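Loltstead Table Words – read me first

Word list of what people call things at the table and in the kitchen, collected in Loltstead and the farms round it. 382 entries. One file, words.csv, plus notes.txt which is a mess, sorry.

What's in it
Each row has the word, how it's said (my own spelling, no phonetics), what it means, who gave it (a code, no names) and a rough age band. Blank means I didn't ask. A question mark means I asked and got two answers.

Where it came from
52 people, talked to mostly in their own kitchens, August and a bit after. Three of them gave more than half the words for bread – so bread is lopsided, don't read much into it. Older entries copied off the Hosseinzadeh cards, which were in shoeboxes and not in any order. Those rows have H in the source column. Handwriting is bad on the H rows, treat spellings as a best guess.

Table, bench, board and top all get used for the same thing depending which side of the river you're on. See rows tagged FURN. "Board" is dying out, only the over-seventies had it.

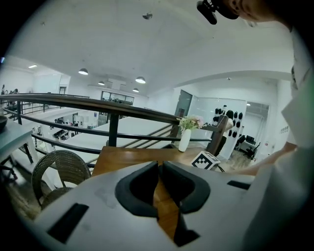

Wooden table.

Known problems
– Duplicates. Some are real (same word, two meanings), some are me typing it in twice.
– "Crust" and "heel" were merged in the first version. Split again now but check the older rows.
– Rude words left in, tagged R. Filter them out if it's for schools.
– Accents broke when the file went through Wumine. Mostly fixed, tell me if you see odd characters.
– Age band is missing for all H rows, no way of geting it back.

What it's no good for
Counting how common a word is. People were asked for unusual ones so that's what they gave. Also not a map – the place column is where they live now, not where they grew up.

Using it
Free for anything, just say where it came from. The Funar spelling list can be joined on the word column, lower case both first or you'll lose half the matches.

To do
Recordings, still on my phone. Second pass on soup words. Proper licence file.

Corrections to Oratile Modise, put the row number in the mesage please. Evenings after 7 are best if you're ringing.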